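Creditor representatives wanted — Kettunen Payments, in administration

Kettunen stopped paying out merchant balances in October and went into administration the same week. The board's statement said that customers "should see little practical difference". Customers of the Odstead office, whose phones were switched off by the Wednesday, may have their own view of that.

We are looking for 3 people to sit as lay representatives for the small creditors: market traders, hairdressers, cafés, taxi drivers and anyone else who took card payments through Kettunen and is still owed money. You would read what the administrators send out, go to the meetings, ask questions, and write back to everyone else in words they can follow.

What you should know before applying

Small creditors rarely get much out of a case like this. The banks come first, the administrators' own fees come before nearly everybody, and what is left gets shared thinly. We have read the first report and the figure for what may be returned is given as a range so wide that it tells us nothing. If you hope to get your money back sooner by joining, please don't join.

The administrators say a buyer called Wendis is interested in the card business. They have said so three times now, in almost the same words, and no price has been mentioned. It may be a real offer. We would like somebody in the room to ask.

Who can apply

You must have an unpaid balance with Kettunen of at least £200. It doesn't matter whether your claim has been accepted yet, as plenty haven't been. You can't apply if you worked for Kettunen in the past 3 years, if you sold its terminals on commission, or if you or a close relative work for Wendis.

No legal or accounting training is needed. You do need to be able to read a long document without nodding off, and to say "I don't understand that, please explain it" to someone who charges by the hour. Former bookkeepers are welcome. So are people who have been through an insolvency before and are still cross.

Time and money

Expect one meeting a month in Prurnley, starting at 6.30 pm and meant to last two hours. Papers come by email, usually late. Travel is paid against receipts. There is an allowance of £2,000 for the whole term, paid from the money merchants put in when this group was set up, and none of it comes from Kettunen or the administrators. We were offered help with "communications costs" from that direction and said no.

The term runs until the creditors vote on the final proposals. The administrators expect that in the spring — we wouldn't book a holiday around it.

How to apply

Write no more than one page to Hilkka Ruotsalainen at the Prurnley office. Tell us what your business does, what you are owed, and one question you would put to the administrators at the first meeting. Please don't send a CV.

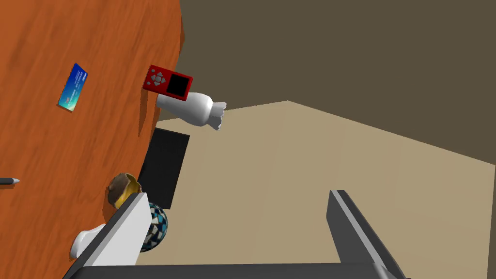 Page last changed: October, by J. Nieminen

Vira Tkachuk and Eino Lappalainen will read the applications and ring everyone they want to speak to. Interviews are short and held by phone, in the evening if that suits you better. Anyone not chosen will get a proper reply.

Applications close at noon on the Wednesday before the next creditors' meeting. If the meeting is moved again, the closing date moves with it and we will change this page.

Questions about whether your claim counts should go to Kauko Vainio. He can't tell you when you will be paid.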